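Forums > Grippers & End Effectors > Fingertips and Pads

Parallel gripper on cloth: narrow tips or wide pads?

Posted in February by Macarena Soler
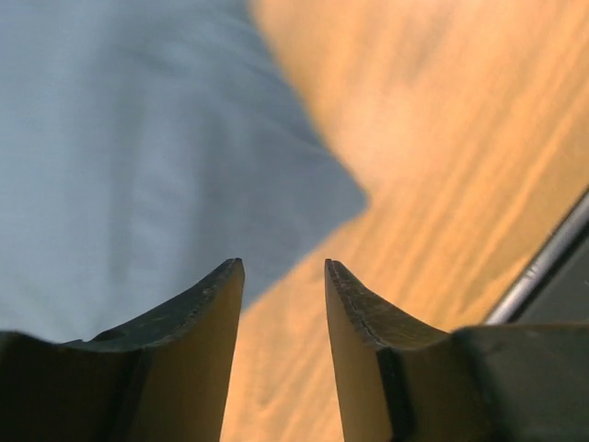
Nasrin Vahidi asked me under an earlier thread whether I had ruled out the controller before blaming the fingers, and whether the closing force was the same in both runs. Yes to the second. The first I can't swear to.

Setup: two-finger parallel gripper, wrist camera, Trulidus controller on stock firmware. The task is to take a single layer of cloth by a corner off a wooden top and lift it. I have two finger sets, the tapered ones with the narrow flat tip and the Iltine wide pads. With the tapered set I logged 633 attempts before changing anything. Most failures are the same - the tips close on the wood just short of the fabric, or they get the corner and it slides out during the lift. The wide pads hold better once they have it, but they push the corner ahead of them and make a ridge. Soft focus at close range doesn't help the corner detector either.

Is there a reason to stay with narrow tips for fabric, or should I be looking at a different pad material on the wide ones?

Tags: parallel gripper, fabric, fingertips, wrist camera

Antigoni Karras
Stay with the narrow tips. Cloth corners are a reach problem first and a friction problem second, and a wide pad can't get under a flat edge without plowing it. Things to change, in this order:

Approach angle. Tilt the wrist so that one tip touches the table slightly before the other. Coming straight down with both tips level is the worst case for a single layer.

Aim point. Don't target the tip of the corner. Go inward along the bisector by one finger width and close across it. You get a small pinch fold and that holds far better than a flat edge.

Tip surface. If yours are bare, put thin silicone on the inner faces only. Leave the outer faces slick so they can slide on the wood. We get 2,000 cycles from a strip on the Keltthorpe cell before the grip rate drops, and 3,000 if someone remembers to wipe them.

On the camera: fixed-focus wrist modules are usually set for a longer distance than the one you grasp at. Take the corner position from a frame higher up and run the last part of the descent on kinematics. Detecting the corner again at contact distance gave us worse numbers than not looking.

I would also log finger position at the end of the close. An empty close and a one-layer close differ by very little, and the Trulidus default threshold calls both of them "no object."

Evangelia Kontogiannis
We use suction for this. Works fine on coated fabric, not on knits.

Antigoni Gkikas
Mostly agree with Karras, except on the aim point. One finger width is too much on stiff cloth - it springs back out. I use half. Also check the force units. Mine was set to 34 and I took it for newtons for a good while. It is percent of maximum. The Sarantis driver shows the same field with no unit at all, so if you moved settings across from one of those, look there first.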